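Comparing two controllers on a block-pushing task

Updated 20 Aug 2018

These steps compare two controllers on one arm, using small shaped blocks on a flat board. We used the stock Remlow controller and the Grarkex one, and the same method should work for any pair that accepts position targets. Allow an afternoon.

1. Fit the pushing tip. A plain rod with a rounded end is enough. Take out any play at the mount before you go further, or you will spend the day measuring the mount.

2. Fix the board to the table. Check it is level in both directions. If it rocks, shim it now.

3. Set the tip height. Lower the arm until the tip just touches the board, then raise it by 2 mm. Check this again at each corner. On our Doller arm the far corners needed a small correction.

4. Load the same limits into both controllers. Speed, acceleration and force cut-off must match. Grarkex stores its limits per axis and Remlow stores them per move, so write the numbers down on paper and enter them by hand - the import tool drops the force value.

5. Lay out the blocks. Mix the shapes, as round ones and flat-sided ones behave differently under a push. Leave enough space for the tip to get behind each one. Save the layout so that you can go back to it for the second controller.

6. Run the pushes. We do 52 per controller, from a fixed list of start and end points. Log at 400 Hz if you can. Stop and re-zero if the tip touches the wood.

7. Compare the logs. Look at the final block position first, then at the path. The Cârstea script plots both, but it slows down badly with files of over 3000 lines, so split them.

With our settings Remlow stopped closer to the target on straight pushes. Grarkex was better at following a curve, and it was less bothered by a change of direction. We plan to repeat the test in September with a softer tip.

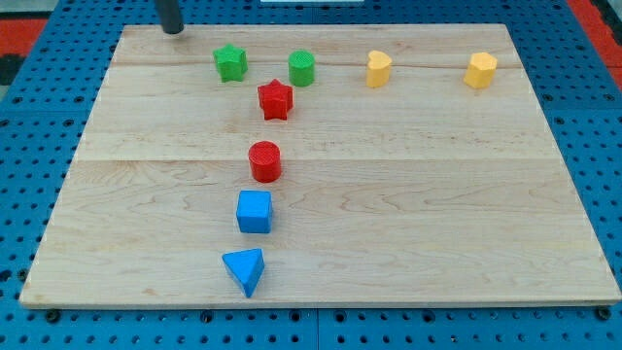

Mixed block shapes on the board, with the arm's tip at the far left.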